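Wumthorpe gripper diary
Search this diary... Go

October, evening, kettle on

My thumbs ache. I'm putting that first because I said when I started this diary that I'd write down how things felt as well as how they scored, and tonight how they feel is like I've been wringing out towels for a week. We are properly into the hand-held comparison now, Vorel fingers against the Bickerstaff ones, and I've come home with opinions (and a plaster).

A quick recap, mostly for myself when I read this back. The Vorels are the soft black ones that give when you squeeze, and the Bickerstaffs are the stiffer pair we used all through the Nitiddale job. Same handles, same marker cubes on top, so in theory the only thing that changes is what touches the object. In theory! In practice you hold your whole arm differently when you trust the fingers, and I don't know how you put that in a spreadsheet. I've started a column called "grip feel" and so far it is full of words like "mushy" and "all right".

Morning was calibration and I was grumpy about it. The tracking kept hopping whenever I turned my left wrist inwards, a nasty little jump as though the gripper had been somewhere else for a moment. I blamed the markers, then the lighting, then my sleeve. I rolled the sleeve up and it got better, then it got worse again, so that's one theory half dead. What seemed to help in the end was slowing right down and keeping the cubes facing forwards, elbows in, like somebody carrying a full tray. I'd like a longer go at that tomorrow before I say anything out loud about it.

Then cups, spoons, a tea towel, the usual small stuff. The Bickerstaffs are lovely on a spoon. Really crisp, you feel it arrive. The Vorels sort of swallow the handle and then you're never quite sure which way round it's sitting, and I dropped two in a row trying to turn them over. Towel was the other way about. The stiff fingers pinch a fold and it slides straight out again, whereas the soft ones get hold of it and hang on, even when I've grabbed it badly. I did a lot of grabbing it badly, so I was glad of that.

I ate my sandwich standing up and read over the notes from last month, which was a mistake, as I'd been terribly confident last month. "Soft fingers no use for anything heavy," I wrote, underlined. Well. I'd only tried them on a bag of rice and a saucepan at that point, and I'd been holding the saucepan by the wrong end of the handle. I've left the line in but put a question mark next to it.

Afternoon I wanted something awkward, big and thin and floppy in the wrong places, so it was the folding clothes rack's turn. I've been dreading that rack. It has far too many rungs and the legs want to swing about on their own account, and with your own hands you don't notice any of this because your fingers sort it out for you. With grippers you notice all of it. First tries with the Bickerstaffs were miserable. They hold a round bar well enough if you come in dead square, but if you're a few degrees out the bar rolls and then the whole rack wants to turn round and look at you. I got cross, put it down, walked to the door and back, and changed fingers.

So much better! The Vorels squash round the bar and the roll just about goes away. I could pick it up from the bottom bar, both hands, and keep it up in front of me without my shoulders creeping round my ears. There's a bit of sag when you tip it, and I wouldn't want to have to put it down on an exact spot, but for holding and carrying I can't see myself going back.

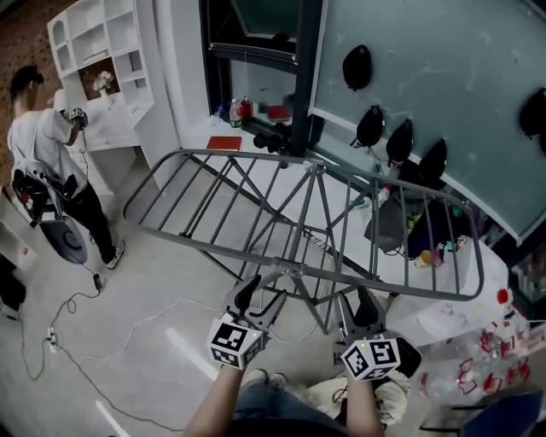

Both grippers on the lower bar, soft fingers.

My scoring so far, for what it's worth: out of 49 lifts on the list, the Vorels have the edge on anything round or baggy, and the Bickerstaffs have it on anything small with a proper flat side. I haven't worked out what to do with the ones where I was plainly the problem. At the moment they go in with a little star. There are rather a lot of stars after lunch.

Things I want to change before the next go:

A softer spring in the left handle. The right is fine. The left makes me squeeze harder than I mean to and I think that's where the thumb has gone.

Shorter runs. I kept on for over 2 hours without a proper sit-down and the last part was rubbish, I could feel it being rubbish, and I kept going anyway out of pure stubbornness. I'll stop at a sensible point next time and have a biscuit.

Cables. I know, I say it every time. I spend half my attention on where my feet are, and it makes me stiff, and then the lifts look stiff as well. A bit of tape along the floor would probably do it.

And I'd like to try the two finger types mixed, a Vorel on the left to hang on and a Bickerstaff on the right for the fiddly part. I had the idea on the bus and I can't decide whether it's clever or whether it'll just give me two sets of habits to muddle up. Opening the rack out would be a good test of it. Holding one bar still while you pull the other is exactly the sort of job where the two hands want different things, and I've only tried it so far with matching pairs.

Price is the other thing, I suppose. The soft ones will wear out sooner, you can already feel it in the tips, slightly shiny and a bit less grabby than when I opened the packet. If I have to keep replacing them then they need to be a good deal better, and on spoons they aren't. I'll keep a note of the wear from now on. Should have started at the beginning, didn't.

Right, the tea's gone cold while I've been typing this. Bath, then bed, then another look at that wrist business in the morning before I touch a single spoon. Must remember to take the other plasters.

Contact | © Wumthorpe gripper diary | Back to top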